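February, evening, almost nine

I came home late because the budget sheet had to be finished before tomorrow, and it is still not finished. My eyes are tired, so I write only what I want to remember.

We have three offers for the hand now. Stukon is the cheapest, but they sell only the hand, and the wrist adapter and the controller are separate. Edell includes the adapter and 60 hours of support by telephone. Nyberg sent a very beautiful catalogue and no price, and I have asked them two times already. I think I will stop asking.

What troubles me is the spare fingers. The Stukon fingers cost 277 dollars each and I had put zero of them in the first version of the sheet. At my old job we broke fingers very often, mostly on small things with a thread, when the hand closes a little crooked and then starts to turn. So this afternoon I added five spares, and the total jumped over the line that I had promised to my manager. I removed two. Then I put them back.

The simulation is the only part that is already paid. We have the Wuvari licence until the end of summer, and I want to use it to decide before we order anything. I spent the whole morning on the countertop task, with the white piece that has the threaded end.

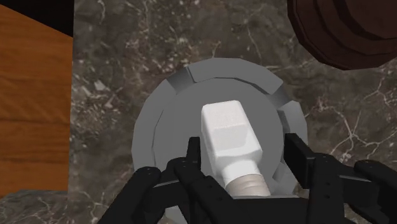
The question for the budget is how many fingers we really need. If a gripper with two jaws can do the same task, we save 3000 dollars and I can buy the better force sensor. But a gripper with two jaws cannot move the piece inside its own grasp, and for this we would need a second arm or some kind of holder on the counter. A holder is cheap. A second arm is a different conversation, and I do not want to have it this year.

I also noticed that I compare things that are not equal. In Wuvari the friction is a number that I typed myself. In the real kitchen corner it will be what it will be. I wrote a line in the sheet called "surprises" and gave it five percent, and I expect somebody will ask me what is in it. I have no good answer yet – perhaps I should call it "fixtures and cables", which sounds more serious.

Tomorrow: ask Edell if the support hours can be exchanged for spare fingers. Check if the shipping from Stukon includes the customs fee. Run the same task with the jaw gripper model, same piece, same start position, and save the results in a folder with a normal name this time.

I forgot to eat lunch again. There is soup left from yesterday, and I will warm it up now.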